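Two Voices at Breakfast: Turn-Taking Between Co-Hosts on Celebrity Radio

October | By Friederike Wiegand

Filed under: Student Work, Radio & Audio, Term Projects

This report covers our group project on how co-hosts share talking time when the topic is celebrity news. We used recordings of the Holari morning show, which goes out from Studley at 7 a.m. and has two hosts, Cristian Taipe and Mirko Gatti.

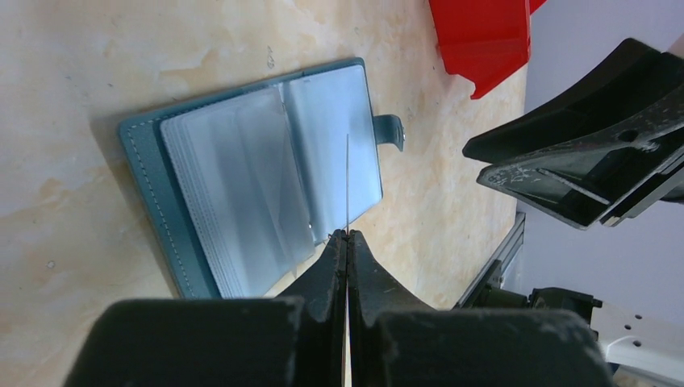
Friederike Wiegand
Second-year student, Media and Communication

We picked the show for a simple reason. Both hosts are on air for the whole program and neither one is billed as the lead. Jana Dreßler got permission to use the archive, and Ludger Strobel did most of the transcribing. In the end we had 42 celebrity segments, with 70 minutes of speech once music and ads were taken out.

Each segment was split into turns. A turn starts when one host begins a full phrase and stops when the other takes over. Laughs and short sounds like "mm" or "right" were marked but not counted as turns. This gave us 1914 turns. Jana and I coded them separately and then compared sheets. Most of our disagreements were over interruptions that the first speaker simply talked through.

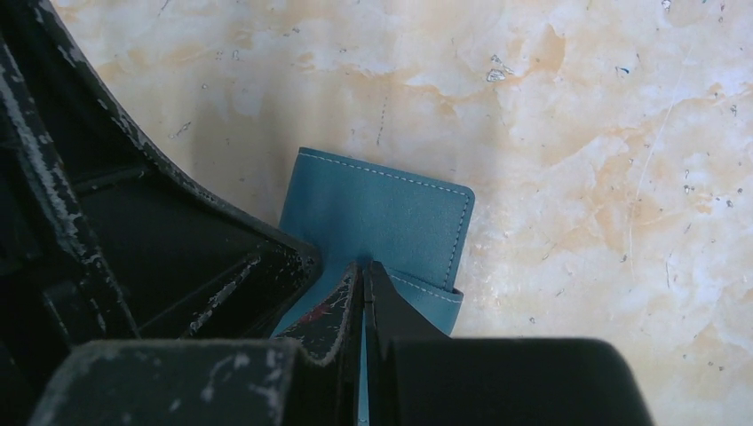

Teal-blue wallet, white stitching along the edge.

Taipe opened more segments and read nearly all the headlines. Gatti took more turns, but his were shorter and often came as questions. Talking time was close to even in segments on TV and film. In segments on breakups and weddings Taipe spoke longer, and Gatti's questions moved toward the end.

We also looked at Paewai, the call-in part of the show. Callers changed the pattern a lot. One host usually dropped out until the caller had hung up, so we left Paewai out of the main results.

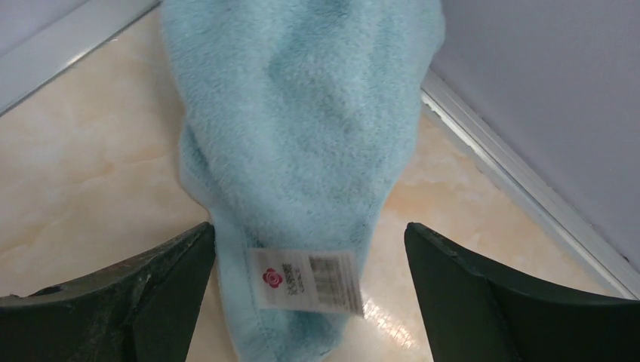
Light blue towel with a small white tag.

Transcribing took longer than planned. The first batch had to be redone when Ludger found that overlapping speech had been typed as if it came one after the other. 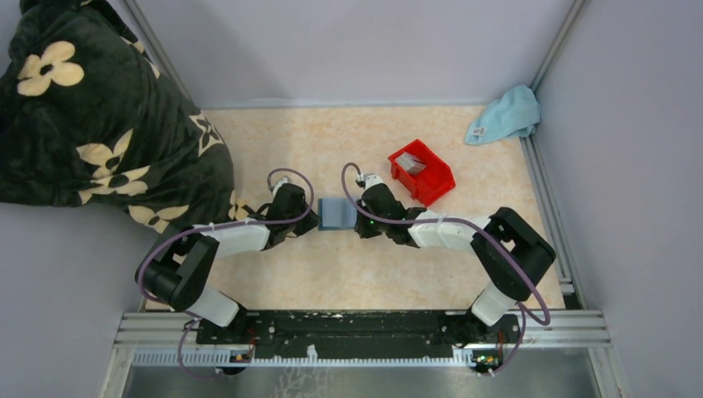

The segments we coded as "shared" were the hardest to describe. In these, neither host finishes the story alone, and the topic lasts only as long as both keep adding to it. It is a bit like the small cube held above the floor between the two grippers, with one pressing from each side. When Gatti stopped asking, Taipe moved to the next headline, usually within a turn or two. We would like to repeat the coding with Skasteteo, the evening show, where the hosts sit in different studios.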